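Print this story
E-mail this story
14 Dec 2023
2 comments | 58 shares

The long, happy return of the kitchen-table word game

The tiles come out after the dishes are done. At my place it has been that way since last January, when a week of rain kept us indoors and somebody pulled an old word game down from the top of the linen cupboard. The box was held shut with a rubber band that snapped as soon as we touched it. We played until well past midnight, and we've hardly stopped since!

I had forgotten how good it feels to sit across from people you love and argue over whether "qi" should be allowed. (It should. I will hear no more about it.) There's a particular quiet that falls when everyone is staring at a rack of bad letters, and then the groan when a neighbour at the table takes the very spot you were saving. You can't get that from a phone, and I say so as someone who has played plenty of word games on a phone, mostly on trams.
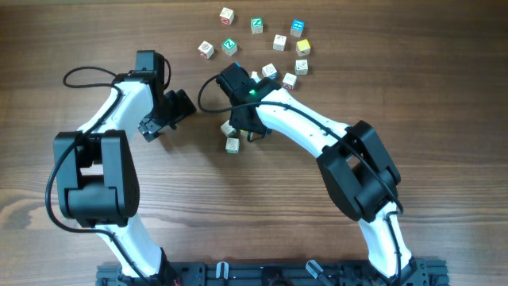
What surprised me was how many other households were doing the same. I mentioned our rainy week to a woman at the bakery in Nadby and she told me her street has a standing game on the first night of every month, with a pot of soup and a rule that the loser washes up. Two towns over, in Ekside, the library runs an evening that began with a single table and now fills the reading room. I went along in the winter and counted myself lucky to get a chair. There were teenagers playing against retirees, and the retirees were not being kind about it.

The Ekside players have their own house rules, which I love. Place names are fine if you've been there. Swear words score double before the tea break and nothing after it. A dictionary may be opened only once the challenger has put a coin in the jar, and at the end of the night the coins buy biscuits for the next one. My favourite is the twenty-second rule — if you've been told to hurry up, you have that long to play or you pass. I've seen grown adults put down "cat" in a panic with a blank and an X still on the rack.
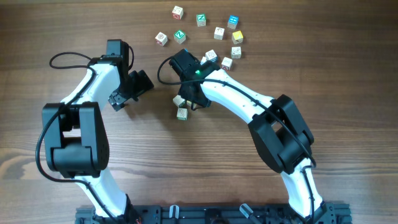
Then there are the people who make the things. Awasthi is a two-person workshop behind a bicycle shop, and its games are sold mostly by word of mouth. The pair started out making picture frames and turned to letters when a customer asked them to replace a missing G. Word got around that they would match any old set, in any size, and the orders haven't let up. They keep a drawer of strays that people have posted in from all over, and going through it is pure joy: fat letters, skinny letters, letters worn so smooth you have to tilt them to the lamp.

Vowels go missing more than consonants, they told me, and they have no idea why. I have a theory that E is simply the letter most often in somebody's hand when the doorbell rings. 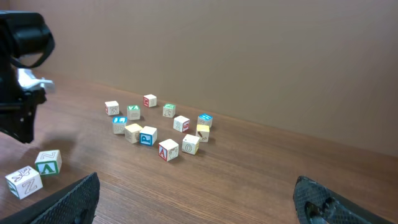
If you're keen to start, please don't fuss over equipment. A second-hand set will do nicely, and so will letters cut from a cereal packet. What matters far more is the surface you play on. Give me a plain wooden tabletop with a warm brown finish and a bit of fine grain over any fancy folding board, and keep the fruit bowl well out of reach. I do like a cloth bag for drawing, as a saucer of face-down tiles gets bumped sooner or later, usually by me. A pencil beats a pen for the scores. You will make mistakes in the adding, and they'll be noticed.

For bigger groups, try Resix, a fast game that has been doing the rounds at the library. Everyone gets the same six letters, everyone plays at once, and you're allowed to steal another player's word if you can make it longer. It's loud and a little unfair and over in ten minutes. I lost my first 20 rounds and had a marvellous time.

Our own set has moved off the linen cupboard for good. It lives on the sideboard now, next to the good teapot, with a new rubber band. My colour-coded score book is nearly full, and there's a rematch on tonight as soon as the plates are cleared.

Print | E-mail | Share (58)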